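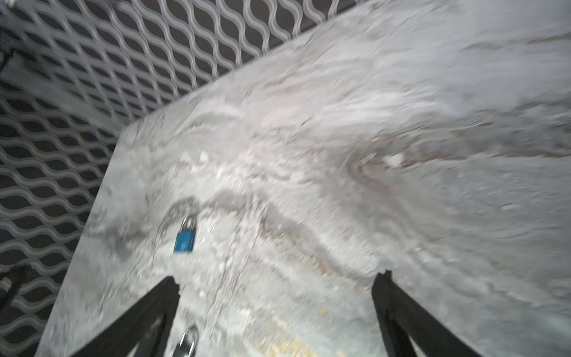 Clodbridge sign workshop opens its doors again with a wall of door plates

Anyone who has walked past the old Galbraith workshop in Clodbridge lately will have noticed the lights on well into the evening. The engraving business, which makes nameplates, house signs and desk signs, reopened in August after a refit, and it has come back with a bigger showroom, two new engraving benches and a very cheering order book.

The biggest job on that book is for Jerkent, the shared office building on the Pretatcombe road. Every room there is getting a new name sign, 34 in all, plus a set of desk plates for the people on reception. Until now the building has made do with printed paper slipped into plastic holders, and tenants have been asking for something smarter for years.

Wilma Mowat, who has run Galbraith for 19 years, is delighted with it.

"I love a job like this," she said. "You get all these names in one go, long ones and short ones, and you have to make them look as if they belong together. We had one firm with four partners who all wanted to be on the same plate, and we did it, though I went through a lot of scrap getting the spacing right!"

The signs are being made in oak, with the lettering cut in and filled by hand in dark green. Each one slides into a rail on the door, so when a tenant moves out only the middle strip has to be replaced. Mowat drew up the rail herself after a visit to the building, where she found doors with five or six sets of old screw holes in them.

The first batch went up on the ground floor last month and the rest will follow before the end of the year, starting with the top corridor.

Walk-in customers have plenty to look at too. The showroom has almost 300 sample pieces, many of them never on display before, and visitors are welcome to pick them up and turn them over. There are slim brass plates for front doors, chunky walnut blocks for desks, slate house numbers and a lovely run of little cherry signs made for a school library. A drawer by the counter holds the lettering styles, each cut into its own strip of wood so people can feel how deep the engraving goes as well as see the shapes.

The oldest things on show are a handful of office door plates from the days when every letter in the shop was marked out with a pencil and cut with a chisel. Mowat still does a few that way on request. A hand-cut desk plate takes her most of a day, and she has a short waiting list for them.

New this season is a low-cost desk sign in beech, priced at £40 with up to two lines of lettering. It comes from the offcuts of larger jobs, so the length varies a bit from one to the next, and buyers can choose the piece they like from the rack. Teachers have been snapping them up, and so has the Pretatcombe vet's surgery, which ordered one for each consulting room and another for the surgery cat.

There is also a Saturday-job sort of feel about the place again, with two school leavers learning the trade at the new benches. Both have already cut signs that are now hanging in the town, including the one over the bakery.

Galbraith is open from 9.30am until 5pm, with a late opening until 7pm once a fortnight for people who want to sit down and talk through a design. Orders for Christmas presents should be in by the end of November, and hand-cut pieces by the end of October.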